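Home | Docs | Data | Kits | Contact

# Zundton two-arm tabletop kit, sample data

Data card, draft. Comes with the kit from Skudham. Two arms, parallel grippers, camera module on each. Tasks are small desk stuff: bottle, plate, scissors.

- episodes: 1534
- held out: 50
- tasks: 8
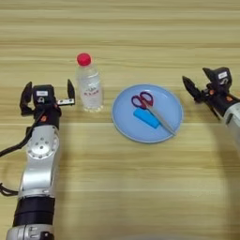
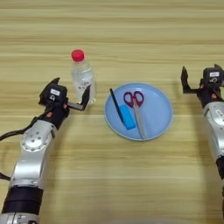

Nafula Rugemalira wrote back Monday that the kit is fine for the money but the gripper calibration drifts after about five hours, and she'd want that in the card before anyone buys. Fair, added below.

## Known issues

- recalibrate grippers daily, script is in tools/
- head and wrist clocks not synced in the August episdoes
- left arm cable snags, tape it down

License: research use only. Bugs to Elsa Lindholm.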